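Pesquisar neste blog

Ensinar pela mão: notas sobre a demonstração de tarefas a dois braços

30 de outubro de 2023
14 partilhas · 3 comentários

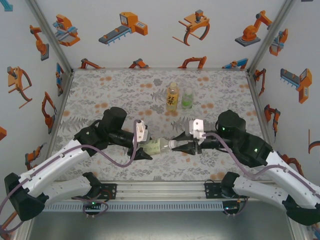 Patricio Sarmiento escreveu-me, a propósito do texto anterior, que não compreendia a insistência em tarefas com dois braços quando um único, bem programado, serviria para quase tudo o que se faz numa linha de embalagem. Perguntava ainda se a demonstração humana não seria uma forma dispendiosa de obter aquilo que um engenheiro escreve numa tarde. A objeção é legítima e merece uma resposta mais demorada do que a que lhe dei por correio eletrónico.

Convém começar pela segunda parte. Uma trajetória escrita por um engenheiro é excelente enquanto a garrafa estiver no sítio previsto, com a orientação prevista e com a rigidez prevista. O trabalho a que me dedico no Lanstead desde janeiro parte da hipótese contrária: o objeto chega como chegar, e o operador, ao comandar os braços, resolve a diferença sem dar por isso. É essa resolução que nos interessa registar. O operador aproxima uma pinça, corrige o punho, espera, aproxima a outra. Se lhe perguntarmos por que razão esperou, raramente sabe dizer.

A garrafa de plástico transparente é um bom objeto de estudo precisamente por ser banal. Segurada na horizontal, com uma pinça no corpo e a outra no gargalo, junto à tampa, obriga os dois braços a uma espécie de acordo. O corpo cede à pressão; o gargalo, muito menos. Quem demonstra tem de distribuir a força de maneira desigual e, ao mesmo tempo, evitar que um braço puxe contra o outro. Com um único braço, este problema não existe, e por isso também não se aprende nada sobre ele. Fica assim respondida, creio, a primeira parte da objeção.

Duas maneiras de mostrar

Nas sessões do Lanstead utilizamos dois procedimentos, que os visitantes confundem com frequência.

No primeiro, o operador conduz os braços diretamente, com as mãos sobre os elos, e o sistema limita-se a acompanhar e a gravar as posições das juntas. O método é intuitivo e cansa pouco nos primeiros minutos. Tem, contudo, um inconveniente sério nas tarefas a dois braços: quem demonstra precisa de ambas as mãos para conduzir, fica inclinado sobre a mesa e acaba por impor aos braços a postura do seu próprio corpo. Os movimentos resultam curtos e próximos do operador.

No segundo, o comando faz-se à distância, por meio de um par de manípulos que reproduz a cinemática dos braços. O operador senta-se a pouca distância da mesa e vê o espaço de trabalho por inteiro. Perde o contacto direto com o peso das peças, perda que se nota sobretudo na força de fecho das pinças. Em contrapartida, os gestos são mais amplos e a coordenação entre os dois lados melhora de forma visível ao fim de algumas sessões.

Para as tarefas com garrafas, adotámos o segundo procedimento como regra. O primeiro continua a ser usado na preparação, quando se pretende apenas fixar uma posição inicial ou verificar se uma determinada configuração é alcançável sem que os cotovelos se aproximem em demasia.

O que se regista e o que se deita fora

A campanha em curso, a que chamámos Ekside por razões que já ninguém recorda com exatidão, conta neste momento com 2137 demonstrações gravadas. Desse total, 312 foram excluídas na primeira revisão. Os motivos são quase sempre os mesmos: garrafa largada antes do tempo, hesitação demasiado longa no início, pinça fechada sobre o rótulo num ângulo que não permite continuar.

A decisão de excluir não é tão evidente como parece. Durante os primeiros meses eliminávamos qualquer episódio em que o operador tivesse corrigido uma pega. Benito Garrido chamou a atenção para o erro, e com razão: um sistema que só viu pegas perfeitas não sabe o que fazer perante uma pega imperfeita. Passámos a conservar as correções desde que terminem bem, assinaladas com uma etiqueta própria. Recuperámos deste modo 169 episódios que já estavam marcados para eliminação, os quais não entram na contagem dos excluídos.

Há também a questão do ritmo. Um operador experiente trabalha depressa, e a rapidez disfarça pormenores que o modelo depois não consegue reproduzir. Um operador novo trabalha devagar e enche o registo de pausas. Pedimos a todos que mantenham um andamento regular, ligeiramente inferior ao que lhes seria natural, e que não interrompam o movimento para pensar — pensa-se antes de pegar nos manípulos. A recomendação consta do nosso caderno de procedimentos, no capítulo que mais vezes foi reescrito.

Sobre a passagem de um braço para o outro

O momento delicado é aquele em que as duas pinças seguram a mesma garrafa. Dura pouco, mas é nele que se concentra a maior parte das falhas de que temos registo. Se a segunda pinça fecha antes de o braço estar alinhado, a garrafa roda. Se a primeira abre cedo, a garrafa pende do gargalo e a tampa vai bater onde não deve. Quando ambas apertam em excesso, o plástico deforma-se e a medição da abertura das pinças deixa de ser fiável.

Depois de várias tentativas, a instrução que damos aos operadores ficou reduzida a uma frase: segurar com um lado, confirmar com o outro, e só então transferir. A palavra «confirmar» foi objeto de alguma discussão interna. Designa um fecho leve da segunda pinça, suficiente para tocar sem suportar peso. Nos manípulos, corresponde a uma pressão que se aprende em poucas sessões e que, pela minha experiência, não se consegue explicar por escrito de maneira satisfatória.

A variação dos objetos levanta outra dificuldade. Uma garrafa mais alta altera o ponto de equilíbrio; uma cheia comporta-se de forma diferente de uma meio vazia, porque o líquido se desloca durante a rotação. Na nossa planificação, cada operador repete a mesma tarefa com garrafas distintas antes de passar à seguinte, e a ordem é sorteada. A superfície de trabalho também muda de tempos a tempos, com toalhas de padrões diferentes, para que o modelo não se apoie num fundo uniforme. O mesmo cuidado ainda não foi aplicado à iluminação, falta que pretendemos corrigir na próxima fase.

Resultados provisórios

Seria imprudente apresentar conclusões nesta altura. Posso apenas indicar que, no último ensaio interno, o sistema executou a transferência sem intervenção em até 97 tentativas consecutivas, com uma só garrafa e sempre a partir da mesma zona da mesa. Com garrafas alternadas, o comportamento é bastante menos regular, e prefiro não avançar números antes de repetir o ensaio com outro operador na preparação.

O módulo Potgieter, que trata da sincronização temporal entre os dois lados, foi entretanto substituído por uma versão mais simples. A anterior introduzia um pequeno atraso no braço direito que os operadores compensavam instintivamente, e essa compensação passava para os dados. Quem tiver acompanhado os textos da primavera lembrar-se-á das queixas sobre pegas tardias no gargalo. A origem era essa. Os episódios afetados estão a ser revistos um a um, trabalho moroso que deverá ocupar-nos ainda algumas semanas.

No próximo texto tratarei da etiquetagem das correções e do formato que adotámos para as descrever.

3 comentários

Benito Garrido
Uma precisão quanto às correções conservadas: a etiqueta só é útil se indicar também o instante em que a correção começa. Sem esse dado, o episódio inteiro fica marcado como irregular, quando apenas uma pequena parte o é.

Leitora de Aveiro
Trabalhei com condução manual numa célula da Bondar e confirmo o que escreve sobre a postura. Ao fim de uma manhã, todas as trajetórias se pareciam com o alcance dos meus braços. Gostaria de saber se os manípulos têm algum retorno de força.

Patricio Sarmiento
Agradeço a resposta. Aceito o argumento da pega dupla, mas mantenho a reserva quanto ao custo. Fico à espera dos números com garrafas alternadas.

Deixe o seu comentário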